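Cardboard Boxes Make the Best Toy Storage

I have tried bins, baskets and a very pretty trunk, and I keep coming back to plain cardboard! It's light, it's quiet when blocks land in it, and you can cut it to any height you like.

1. Start with one big box

Choose a box with a good flat bottom and run packing tape along the seam, inside and out. Leave it against the wall where the playing happens, so cleanup is a short trip and a soft plop.

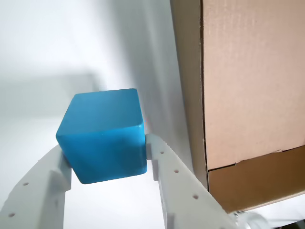
2. Cut a second one down low

A shallow tray is my favorite trick. Mark a line 3 inches up all the way around, score it with a utility knife against a metal ruler, then cut on the second pass. Fold masking tape over the raw edge (little fingers will thank you). Everything stays in view, and bright blocks are so easy to spot against the brown.
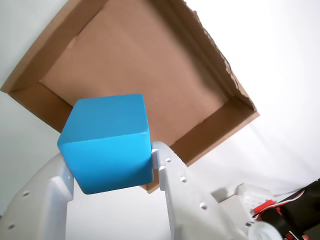
Benedita Rocha
Home Tips Editor, Skillard

3. Wipe the blocks before they go in

A damp cloth with a drop of dish soap does it for smooth, solid blocks. Dry them well, especially the corners, or the cardboard will go soft on you. For crayon marks, try a dab of baking soda paste and rinse.

4. Swap the box when it sags

Mine usually gets replaced in May, and the old one goes flat into the recycling with the tape peeled off.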